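Plerkano Key
A hardware security key from Rimiteo

USB-C and NFC. Works as a passkey, a second factor, or a thing to lose in a coat.

Overview

Every password you own is either one you can remember, in which case so can a stranger with a list, or one you can't, in which case it lives in a file called "stuff." We have seen the file. We used to have one.

The Plerkano Key is a small stick that goes into a USB-C port, or gets tapped against the back of a phone, and tells a website that you are you. There is a touch pad on top. You touch it when asked. Apart from the setup, that is pretty much the whole user experience, and several people on our team are still disappointed that there isn't a light show.

It speaks FIDO2 and the older U2F, so it works with most browsers and most of the big services that let you turn on a security key. It does not have a battery or a screen. It does not have a companion app that wants your location. We were asked in February whether it could have a companion app that wants your location, and the person who asked has moved on to another company.

What's in the box

One Plerkano Key
One loop of cord, for keyrings
A card with the setup address on it
A second card asking whether you bought two keys

About that second card

Buy two keys. We know how this sounds coming from the people who sell them. But a security key with no backup is a very good lock with you on the wrong side of it, and our support desk cannot let you back in to someone else's website. We don't have your accounts. We don't want your accounts. Register both keys on the same day, put one on your keyring, and put the other wherever you keep your passport, assuming you know where that is.

If you already have a key from another maker, that makes a fine backup too. Most services let you register more than one and don't care who made it.

Setting up

1. Sign in to the service you want to protect, the old way, one last time.
2. Find the security settings. They will be under Account, or Privacy, or Profile, or a gear.
3. Choose "Add a security key" or "Add a passkey." Some services use both phrases on the same page to mean the same thing.
4. Plug in the key, or hold it flat against the phone.
5. Pick a PIN if you're asked for one. It needs at least 4 characters. Please don't use the four you're thinking of.
6. Touch the pad.
7. Do it all again with your second key.

Your PIN belongs to the key and stays on the key. Type it wrong too many times in a row and the key locks itself, and the only way forward is a reset, which wipes everything stored on it. The key will not feel bad about this.

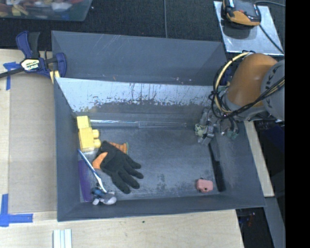 Phones and tablets

NFC works best if you take the phone out of a thick case first. The reader isn't in the same place on every model, so the first tap tends to be a slow tour of the back of the phone. On some it's near the top edge, on some it's in the middle. Once you've found the spot, hold still until the phone reacts, then move away. Waving does nothing, though it seems to be what everybody tries.

Tablets without NFC can use the USB-C end. Older tablets with other sockets need an adapter, and we have had mixed results with the very cheap ones.

For offices

Larger orders come with Cevent, our management console. It lets an administrator see which keys have been handed out, to whom, and which ones have been reported missing. It also lets an administrator require a longer PIN, which is a good way to find out how popular you are.

Cevent does not see what people sign in to, or when. A few buyers have asked for that as an add-on. It isn't one.

The console runs in a browser. It will import a staff list from a spreadsheet, including the sort of spreadsheet in which half the last names are in the first name column -- it will complain, but it will point at the rows.

Mirta Medina, who runs our support desk, wrote the rollout guide after watching a good many offices do it in the wrong order. Her advice is to start with the people who answer the phones. If they can explain it to a caller, everyone else will be fine. If you start with the directors, you will be explaining it to the directors. The guide is free and you don't have to be a customer to read it.

What it doesn't do

It won't stop you from installing something dreadful because an email told you to. It won't protect an account that still lets anyone in with a text message code, so turn that off once both keys work. It won't help with sites that don't support security keys, a group that seems to include every bank any of us uses.

It also can't be updated. The firmware is fixed when the key is made, on purpose, so that nobody can change it later. If we ever get something badly wrong, we replace the key.

Specifications

Connector: USB-C
Wireless: NFC
Standards: FIDO2, U2F
Battery: none
Moving parts: none
Colors: black, and a green we like more than our customers do

Models

Plerkano Key: the one on this page.
Plerkano Key A: same key, older USB-A plug, for the computer you keep saying you'll replace.
Echeverría edition: same key again, with a shorter body that sits almost flush in a laptop. Easy to leave in all the time. We would prefer that you took it out when you go to lunch, but we've met people.

Returns and warranty

You can return a key within 90 days for any reason, including "I found out my bank doesn't support it." Reset it before you send it back. We wipe every returned key and then destroy it, so there's no refurbished section to go looking for.

The warranty runs for 3 years and covers the key failing in normal use. Laundry counts as normal use. Dogs do not, after some discussion.

Shipping

Orders go out in a plain padded envelope with a tamper label across the flap. If the label is torn when it gets to you, don't use the key. Write to the support desk with your order number and we'll send another.

Page last updated 30 June 2022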